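Zwischenbericht Greifervergleich, Projekt Pilar
6. März
Verfasst von der Projektleitung, Werkstatt Clistwood

Hallo zusammen, wie versprochen kommt der Stand zum Greifervergleich, diesmal etwas ausführlicher als im letzten Bericht (da war ehrlicherweise noch nicht viel zu erzählen!). Wir haben inzwischen 1.583 Greifvorgänge mit den Handgreifern aufgezeichnet und damit endlich genug Material, um die 2 Fingervarianten nebeneinanderzulegen: die starren Finger von Norkutmont und unsere eigenen mit den gerippten, durchscheinend orangen Polstern.

Am meisten Spaß und am meisten Ärger machen gerade die Badezimmersachen. Eine Tube gibt nach, ein Schaumspender mit Pumpkopf ist oben schmal und unten dick, und so ein Täschchen mit Reißverschluss liegt jedes Mal anders da. Genau deshalb wollte ich sie im Programm haben.

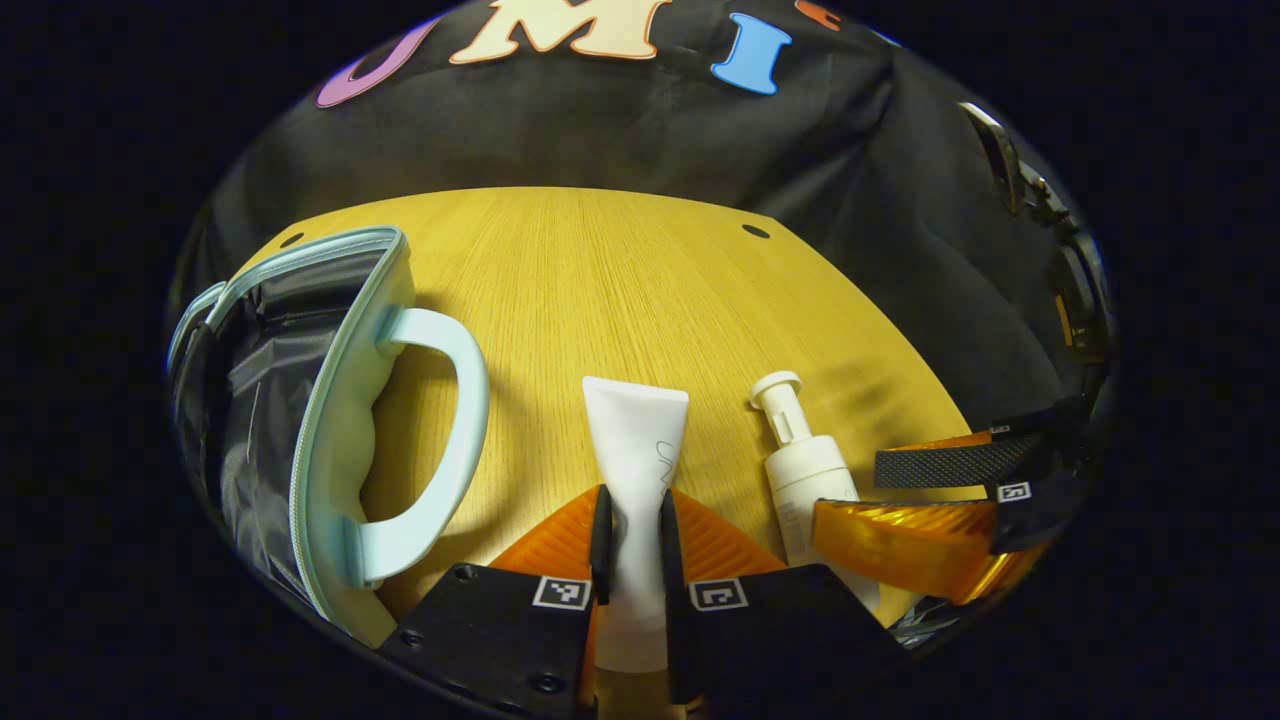 Bei den Tuben liegen die gerippten Polster klar vorn, weil wir mit viel weniger Druck auskommen. Beim Spender ist es knapper, da rutschen beide Varianten gern Richtung Hals, wenn man zu hoch ansetzt. Die Marker auf den Trägerplatten werden inzwischen zuverlässig erkannt, nur bei ganz geschlossenen Fingern springt die Öffnungsweite manchmal noch. Daran sitze ich diese Woche.

Zum Geld: Wir liegen im Plan. 10 Ersatzpolster habe ich nachbestellt, die alten reißen an den Rippen ein, und das hatte ich unterschätzt. Den Controller von Lamont haben wir noch nicht angeschlossen, der Vergleich damit rutscht in den nächsten Abschnitt. Der Abschlussbericht bleibt bei September. Falls ihr vorher mal vorbeikommen und selbst greifen wollt – sehr gern, meldet euch einfach!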